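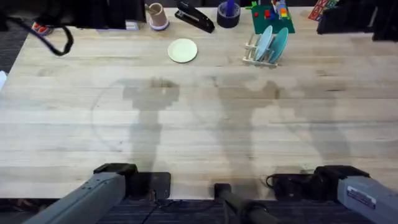
Slide 1. Butcher-block top, pale wood, strips running lengthwise.

Opening. Talk is on moisture movement in solid wood and what it means for anyone specifying floors, doors or counters. Fifteen minutes plus questions. Handouts by the door.

Slide 2. Basic mechanism. Wood takes up water from the air until it reaches balance with the room. Below fiber saturation it swells and shrinks. Above that point, no change in size. Say this twice, people mix it up.

Slide 3. Direction. Movement along the grain is small enough to ignore in most joinery. Across the grain it is not. Flat-sawn boards move more in width than quarter-sawn boards of the same species. Draw the end grain on the whiteboard.

Slide 4. Fagundes warehouse floor. Laid in February, heating on, boards very dry. By summer the rows had closed up and lifted along the north wall. The gap at the perimeter was 3 mm. Pause here – let them work out the cause.

Slide 5. Modley test. We logged 400 boards in an unheated store, weighed every Wednesday. Batch number 909 is the outlier on the chart. It was stacked without spacers. Do not spend long on it.

Slide 6. Finishes. A finish slows the exchange of moisture – it does not stop it. Coat both faces. One-sided coating leads to cupping.

Slide 7. Fixings. Slotted holes, buttons or figure-eight clips. No glue across the grain on a wide panel. Pass around the Broreo bracket sample.

Questions. If asked for the meter settings, they are on page two of the handout.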